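Filed under: Workshop Log / Chores Project / Sim

Saturday, April 8, 2023

In by myself til lunch, then Ermelinda. Kettle's dead again, used the one in the paint shop.

Question for the week is still the one Firouzeh put on the whiteboard — can the arm do one boring job start to finish without someone hovering. Job is wiping down and clearing a bench. Not glamourous, but it's what every shop we talk to asks for first. Folding laundry can wait.

Worked in sim all morning. Fandirow build, room loaded, arm at the far end of the long table with the frame and base under the gripper, signal-like fixture beside it. Most of the tabletop left bare for now. Want the reach limits sorted before I scatter anything on it.

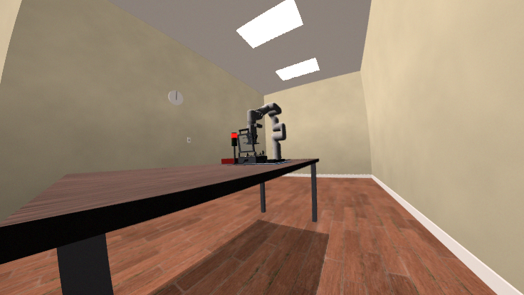
Reach is the real problem. Bench is long, arm is bolted at one end, and a person just walks down the side with a rag. Ehsan wants a rail. Roya wants a shorter bench. I'd sooner try a wheeled base but that's June at the earliest and Ivix haven't sent the quote.

Overnight batch: 568 runs, 320 finished the wipe path inside the reachable area. Rest mostly elbow limit, a few where the planner sat there thinking and timed out. Finished doesn't mean clean, mind you. Sim has no idea what dried glue is. Need a force number from the real bench before I beleive any of it.

To do:
- drop wrist speed, rerun the 6 worst seeds
- ask Zohreh for the old Mazandarani contact settings, she had them on the grey drive
- check colour thresholds for the signal, red only so far
- move base 2 cm back from the edge, see if elbow limit eases off

Ermelinda timed herself doing the real bench by hand at lunch. Less than a minute incl. moving the vise handle out of the way. Arm's best path is way slower and skips the far half. So no, not yet. Bins and trays maybe sooner, teh grasping side is in better shape than the wiping.

Left the rerun going on the back machine — please don't log it out.

We use cookies to remember your settings on this site. Accept | Manage preferences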